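October 2026

**Guthrie shop puts its two-arm budget on paper, and I like what I see**

I've been bugging the folks at Duluda for a while now to talk about what they plan to spend on automation next year, and this week they finally let me look at the planning sheet! If you don't know them, Duluda is the little repair and resale outfit over in Guthrie that takes in used electronics, checks them, and sends them back out in fresh packaging. They're a small shop with a small budget, and they're trying to decide whether to buy a second two-arm station, lease one, or just squeeze more out of the one they've got.

I'm a sucker for a budget spreadsheet (yes, really), so I asked a lot of questions. The big one was why anybody would pay for two arms when most of the handling they want done is picking up a black box, moving it over a bit and putting it back down. Couldn't you do that with one arm and save a pile of money?

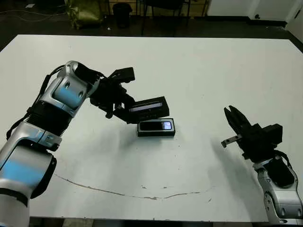 Well, sort of. The shop priced it both ways back in June, and the single-arm option did come out cheaper on day one. But then you start adding the stuff that doesn't show up in the headline quote. You'd want a fixture to hold one unit while you work on it, and a different fixture for the next model, and Duluda handles all kinds of models. The first fixture was quoted at $1,846, and that was for one size of case. A second arm costs a lot more than one fixture, sure, but it starts looking a whole lot better when you're staring down a shelf full of them.

The quote they like best right now comes from Zendeo, which sells the arms and grippers as a package and throws in setup help. The other bidder, Nulimia, wants to lease the whole thing by the month and take it back at the end. I went in thinking the lease was the obvious pick for a place this size, and I came out a lot less sure. The lease has a cap of 400 operating hours per quarter, and going over it gets pricey fast. If you're only running days, you might squeak by. If you add even a short evening shift (and they want to!), you're over.

Then there's the boring line items, which are my favorite part. The plan sets aside $200 a month for gripper fingers, pads and cables, and another $100 a month for what the sheet just calls "table and misc." I laughed at that one, but I think it's smart. Every shop I've visited has underestimated how much it spends on tables, power strips and little brackets, and then somebody ends up paying for it out of the coffee money.

What I didn't see enough of was training time. There's one line for it, and it covers the first week. My two cents, having watched a few places go through this: plan on paying somebody to stand next to that station for a lot longer than a week, and put their hours in the equipment budget where you can see them. Otherwise the numbers look great on paper and the packing bench is short a person all winter.

I'd also love to see them hold off on the second station until they've got a few months of real records from the first one. How many units does it handle in a shift? How often does a person have to step in and fix a bad grip? Those are the numbers I'd want in my hand before I signed anything, and right now the sheet is using the vendor's estimates for both. That's no knock on Zendeo, everybody's estimates are rosy. 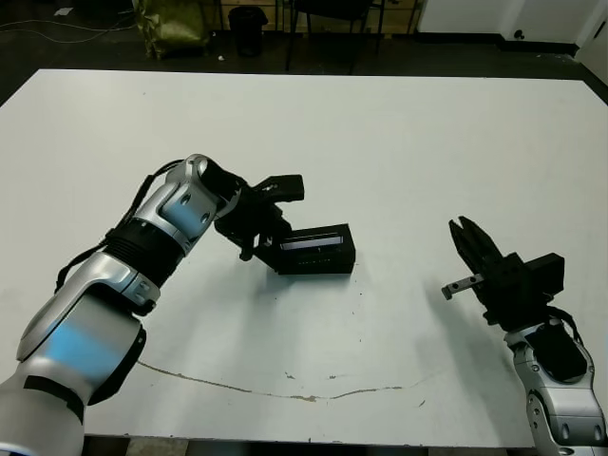
Soledad Toledo wrote in after I posted an early version of this to say that I was being too easy on the purchase option. Her point was that a bought station needs a spare gripper on the shelf from the start, and that the price of it belongs in the first-year total. She also said a lease with an hour cap can be haggled over, and that a shop should ask for a yearly cap before walking away from the deal, so a slow spring can make up for a busy fall.

I think she's right about the spare, and I passed it along. The folks at Duluda told me they hadn't asked Nulimia about a yearly cap but were going to call. They've also moved the training line up to the top of the sheet, with a big question mark next to it.

No word yet on when they'll pick. Both quotes are good through the end of the year, and I'll post the final numbers if they let me.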